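Filed under: Grant updates | Simulation | April

Drelley planner: where we've got to

Hi all – a quick one this time, and mostly good news! The two-arm sink task now loads in our simulator with the cloth in the right gripper and the left arm over at the basin, taps and all.
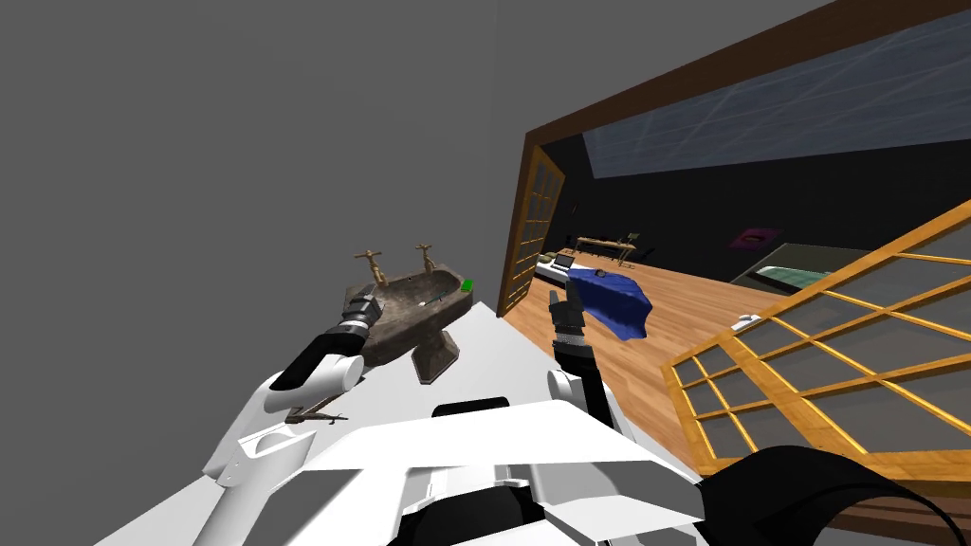

What changed in the planner

We ran 854 simulated episodes on the new build (up to 3 replans each, then we call it a fail). The big fix was getting both arms to share one collision check, so the left arm stops planning straight through the brass taps. I'm really pleased with that one!

What's still annoying

Cloth. The planner treats it as a stiff box, so it takes silly detours near the doorway. I've borrowed the soft-body code from Furkska and it's half wired in – slow, but it runs.

Next up

Two weeks on cloth, then the Baluyot controller merge. We'll need 4 more GPU seats from Pasholm before that starts, please!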